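Table Manners: The Muscombe Students Teaching a Robot Arm to Tidy Up
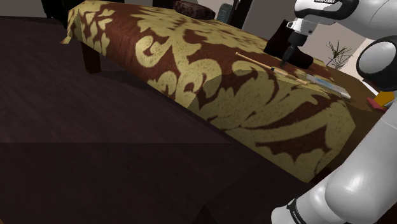 The simulated arm above a patterned tablecloth, its fingertips beside a thin wooden stick.

On Thursday evenings the computing room at Muscombe College stays open until nine for Pememus, a student project in which members write control software for a robot arm and test it in simulation.

The task set this year is a domestic one. The arm must pick small items from a covered table and set them down where instructed. Slender objects have proved the hardest, and the heavily patterned cloth was chosen by the students to test the software's ability to tell an object from its background.

"A plain table flatters the program," said Bayu Wattimena, who leads the simulation group. "We wanted one that would argue back."

The group completed 593 trial runs in the autumn term, each recorded and reviewed by a second member. Darmawan Lumenta, the supervising tutor, considers the review the more valuable exercise - students must explain a fault in writing before they may alter the code.

Pememus will enter the Flikbridge Schools Challenge in April, where each team is allowed 40 attempts on a table it has not seen before. Membership is open to all second-year students, and no previous experience of programming is required.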